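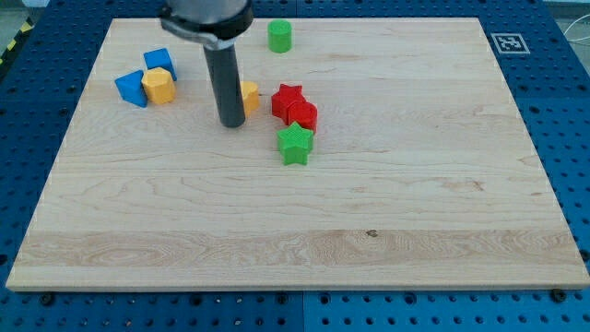

23 September 2020

I have been in the packing hall at Brusis long enough to remember two earlier projects that were going to change everything. One was a conveyor. The other was a set of tablets that ended up in a drawer. So when Dennis Catterall from the planning office told us the sorting cell would "free people up for better work," I wrote it down with the date next to it.

The cell is at the trial stage. It has one arm with a plain rod on the end, and it pushes colored blocks over a wooden board: stars, a cube, a cylinder and so on. The blocks stand in for parts. Wekier, the firm that's setting it up, wants the pushing right before anyone talks about real stock, and I have no quarrel with that. I'd start with blocks too.

My quarrel is with the slides. According to the slides, the cell will handle 500 parts a shift by spring. Our parts come in oily bags, stuck to each other, with labels for the wrong order. A block in bright green plastic doesn't do that. I asked how the bags get opened and was told this was "upstream." Upstream is me and Lavia, at the bench by the loading door.

That's the part I would like somebody to put in writing. If the machine takes the sorting, what is left is opening, untangling and feeding, which are the bits of the job we like least. Sorting is when you get to stand still and think for a minute. You also catch mistakes then – Lavia spotted a whole tray of cracked housings last winter because one sounded wrong when she set it down. I don't see where a rod hears that.

Beyene on the late shift is more hopeful than I am. His shoulders are bad after 8 years of reaching over the trays, and he says he'd give the reaching away tomorrow. Fair enough. I would too, if I knew what we were getting for it.

We have been promised training. So far it has been up to 2 hours, mostly on where the stop button is and how to fill in the fault sheet. I asked whether the pay grade changes with the new duties, and Dennis said he'd come back to me on that. I've written that down as well.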